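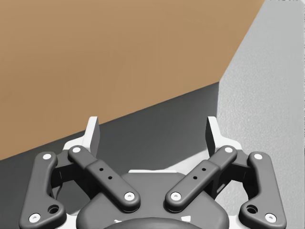
Towns should stop selling their school buildings

Charmaine Kekana
August 28, 2020

The council in Stestham wants to sell the old elementary school on the hill. The notice went up this month and the public has until the end of the comment period to object. I am objecting, and I would like to set down my reasons at more length than the comment form allows.

The school closed in 2009. It had 153 pupils in its last year, and the district decided that was too few. I don't argue with that decision. The roof was old, the heating bill was high, and the new school in Fendton had room. What I argue with is the idea that a building with no pupils in it is a building with no use.

Since it closed, the place has been rented out by the room. A dance class has the gym. The food pantry has the two rooms by the loading door. A man who repairs accordions has what used to be the nurse's office. The rents are low and they do not cover the full cost of the building. The gap comes to about $27 per household per year. I pay more than that for trash bags.
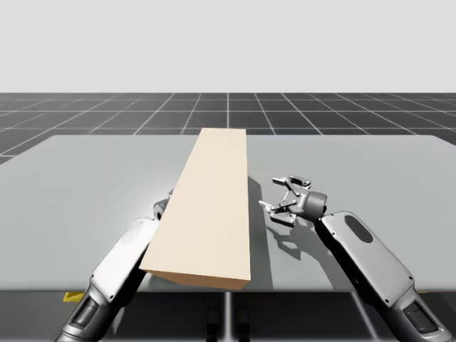
A long beige block on a light gray table, with a robot arm on either side.

The council says the sale would bring in a lump sum, and it would. Fendton got one too when it sold its old high school to a company called Pristier. The money went into the general fund and was spent on paving. I have driven on that paving and it is fine. But Fendton now rents space for its senior lunches from a private owner, and the rent goes up every time the lease comes due. The town had a large kitchen and a hall with a stage, all paid for. It will not get those back, and it could not afford to build them again.

Supporters of the sale like to say that government should not be a landlord. I have heard this at every meeting. The town already is a landlord. It leases the boat ramp, the cell tower site and the hay field behind the water plant, and no one has complained about any of those. The school only gets called a burden because it is big and needs paint.

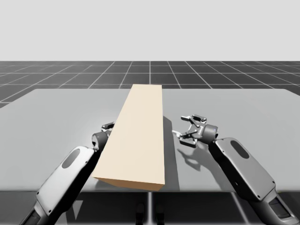 I talked to Zuzana Jelínek, who taught fourth grade there until it closed and now runs the evening English class in her old room. She told me the class would not survive a move. Most of her students walk to it, and the only other space on offer is the annex out past the highway. "They will come twice and then they will stop," she said. I think she is right.

There is a fair case on the other side. The roof will have to be replaced, and the boiler is older than I am. If the town keeps the building, it has to keep it properly, with a repair fund that can't be raided when the snow budget runs short. I would vote for that. I would also raise the rents a little -- the accordion man told me he could pay more and has been expecting to.

What I can't support is a sale with no conditions. The draft agreement does not require the buyer to keep a single room open to the public. It does not even give the town the first chance to buy the place back. Štefanec, the firm that did the appraisal, valued the land and the walls and left out what goes on inside, as appraisers do. The council can't leave it out.

Written comments go to the clerk's office. They can be short, but they need a name and a street address to be counted.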